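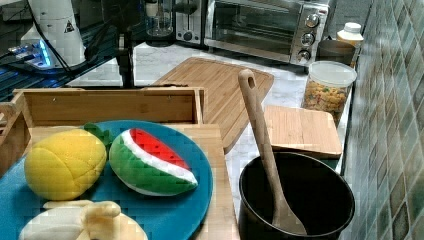

Promivus – discussion cards on honesty and double standards

Publisher: Cosness
Author: Brayan Londoño
Language: English
Item no. 559
Status: in stock, ships from Brollavstead

Promivus is a set of conversation cards for adults, about the small and large dishonesties that we accept every day. Each card tells a short situation in a few lines. A manager signs off a weekend hotel as a business trip, and in the same month he gives a written warning to a cleaner who took home the leftover sandwiches. A councillor speaks against tax cheats and pays his painter in cash. A neighbour calls the police about a boy who travels without a ticket, but she has never declared the rent from her basement.

The group reads the card aloud and every person says privately, on paper, how serious the matter is. Then the papers are turned over together. The discussion usually starts by itself at this moment, because people who agreed very strongly on the last card are suddenly far apart.

There is no answer key. We receive this question often, so we write it clearly: the set does not tell you who is right, and there are no points to win.

What is included

Situation cards in 9 themes: workplace, family, money, neighbours, politics, charity, school, shopping, and the law
Judgement pads, one for each player
A pencil for each player
Booklet for the host, with advice on how to lead a group that has become too quiet or too loud

How it is used

The set is made for four players, or for four small teams if the group is larger. A full evening takes nearly two hours. It is also possible to choose only one theme and finish in a lunch break, as many workplaces do. For a first evening we recommend Workplace or Shopping. The theme Politics is better to keep for later, when the people know each other a little.

Some cards speak about theft, bribery and poverty in plain words. They are not suitable for young children. Teachers of senior classes can use them, but we ask them to read the cards first and put aside those which come too close to the situation of a student.

About the author

Brayan Londoño worked in the accounts department of a transport company before he began to write. He collected the first situations in a notebook which he called Echeverri, after the street where he lived then, and the oldest cards still carry a small E in the corner. He writes: "I was checking the receipts for coffee, to the last cent, and the big invoices went past my desk already signed. I did not find it strange for a long time."

Second edition

The second edition has thicker cards and a new theme, Charity. The wording was also revised – in the first edition some situations were too long to read aloud. Owners of the first edition can order the Charity cards separately from February. The backs have the same colour, so the cards can be mixed.

Delivery and returns

Orders received before 27th November are sent by regular parcel at no extra cost. An unopened set can be returned by post. If a card is missing or damaged, please write to Cosness with the theme and the first words of the card before it, and we will send a replacement.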